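The Night Bus to Istwood

The bus to Istwood leaves at ten in the evening from the back side of the station in Dristton, where the lamp has been broken since spring. My mother told me to sit on the right, behind the driver, and to keep the bag on my knees. I was thirty-four years old and she told me this on the telephone as if I was nine. I sat on the right, behind the driver, with the bag on my knees.

In the bag was my father's coat. He had left it at my apartment in December, when he came to see a doctor in the city, and all winter he went without it because he did not want to pay the post office. "It is a coat," he said. "It will wait." Now he was in bed and he asked for it every day. My mother said he was cold. My sister said he was not cold, he only wanted to know where it was.

The driver counted us with his finger and closed the door. There were six passengers. Behind me sat an old woman with a cake box tied with green string. On the other side of the aisle was a boy, maybe seventeen, in a suit that was made for a bigger boy. The others I could not see well, because they went to the back and made themselves dark there.

For the first hour we went along the river and I could see the water only when another car came. I thought about what I would say to my father. We were never people who said things. When I moved to the city he carried my boxes up four floors, drank one glass of water standing up, and told me that the window in the kitchen did not close well. He came back the next month with tools and repaired it. This was his letter to me, I think, and I did not answer it.

At Solon the bus stopped for the driver to eat. There is a small café there that stays open for the buses, with a counter, four tables and a shelf of old magazines that travelers leave behind. I bought tea. The boy in the suit stood before the menu for a long time and bought nothing, so I bought a second tea and put it near him, and he said thank you to the tea and not to me.

He told me he was going to Istwood to ask for work at Nnaji, the furniture factory. His uncle had worked there and his cousin too. He had an appointment on Thursday at eight in the morning and he was going one day before, so that he could not be late.

"Do you know what they will ask me?" he said.

I said I did not know. I said they would perhaps ask if he was punctual. He nodded very seriously and looked down at his shoes, which were new, and I understood that he had looked at them many times that day.

I took a magazine from the shelf because I did not want to make him more nervous. It was an old number, soft at the corners, and somebody had done half of the crossword in pen. I turned the pages slowly, the way one does in a dentist's waiting room, past a recipe with plums and a long article about a lake. 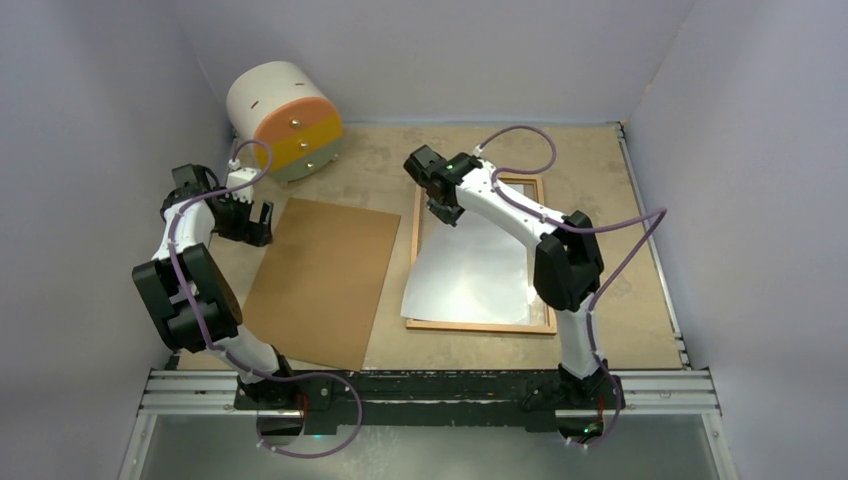 Two arms at a speckled work surface.

When I looked up again the driver was wiping his mouth. The old woman had not left the bus. Through the window of the café I could see her in her seat with both hands on the cake box, and her lips were moving. I thought she was praying, but when we got in again I heard that she was singing, very low, a song about a miller that my father used to sing in the shed when he believed we were asleep.

I asked her how far she was going.

"To the end," she said. "It is my brother's birthday. We did not speak for many years, he and I. There was a quarrel about a field."

"And now you speak?"

"Now I have a cake," she said.

After Solon the road goes up. The heating on the bus was weak and the glass became white on the inside. The boy slept with his mouth open, and his hands, outside those long sleeves, looked like the hands of a child. I opened my bag. The coat smelled of my closet now, of soap and cardboard, and I was sorry for that. In the left pocket I found a pencil, very short. In the right pocket was a folded paper, and I held it near the little lamp to read it.

It was a bill from the hardware store in Dristton, from his visit in December. One hinge, four screws, 349 in total. I did not remember any hinge. I tried to walk through my apartment in my head, door after door, and I opened and closed each one. Then I came to the low cupboard under the sink, which had hung crooked since the day I moved in. I had opened it that same evening to take out a cloth. It had opened well. It had been opening well all winter.

I put the paper back in the right pocket and the pencil in the left one. Then I took the coat out of the bag and laid it over the boy, because there were still two hours to go and my father would not have asked me whose coat it was.

In Istwood it was raining. My sister stood under the roof of the stop with her hood up, and she waved before the bus had stopped.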